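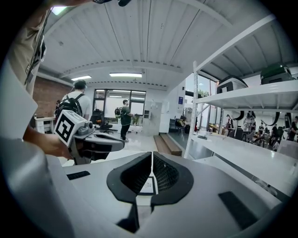 Ribbed metal ceilings: how do you live with the echo?

holteo_shed
Moved into a unit with a white corrugated ceiling, and every dropped spanner rings like church. Anyone lined theirs?

pillo
Mine was the colour of old teeth until I painted it. Looks lovely. Still rings.

janjua4
Batts between the ribs, 16 of them. Quieter by lunch.

pillo
And a home for every mouse in Bresbridge.

janjua4
2 winters, no mice.

pillo
No mice you've met.

holteo_shed
Do the batts dim the place? I've only got fluoro tubes up there.

janjua4
Grey ones will. Buy white.

pillo
Or hang a rug. Cheaper, and the mice prefer it.

holteo_shed
Quote for batts came back at $2,704. Pricing rugs.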